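Cikgate Textile Reuse Program
Interim report to the Magesa Fund
Submitted by Kadri Vītola, 05/02/2018

1. Intake

Intake for the period was 3659 kg, all from the Brurnorura and Grilleleck collection points. Moisture rejects fell after the Grilleleck container lid was replaced. Rejected material went to the wiping-cloth contractor under the existing agreement and is not included in the resale figures.

2. Sorting and grading

The grading scale was reduced from seven classes to 5. The two lowest resale classes had been priced identically since the start of the grant, and separating them used sorting time with no return. Written criteria for knitwear were revised to cover pilling and seam repair. Outerwear criteria are unchanged; zipper faults remain the main cause of downgrading.

3. Accessories and reusable fittings

Hangers, belts and loose buttons arrive mixed with garments and were previously discarded. Plastic hangers are now kept for the shop rails. Broken ones are set aside until a recycler is confirmed — two quotes have been requested. 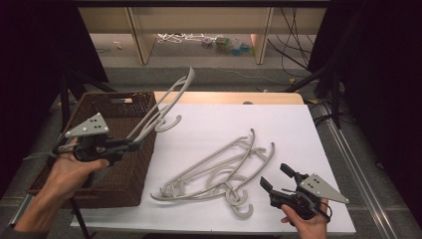
4. Expenditure

Spending stands at 40 percent of the award. The underspend is in transport, where the second van lease started later than planned. We request permission to move the unspent lease amount to shelving for the back store. Staff costs are on budget.

5. Training

17 people completed the sorting induction. The session on fiber identification was shortened, as the burn test could not be carried out indoors. Label reading and hand-feel comparison were covered in full.

6. Next period

The autumn price list will be drafted once the April sales data has been reconciled. Outstanding items: scale calibration certificate, revised lease schedule, recycler quotes.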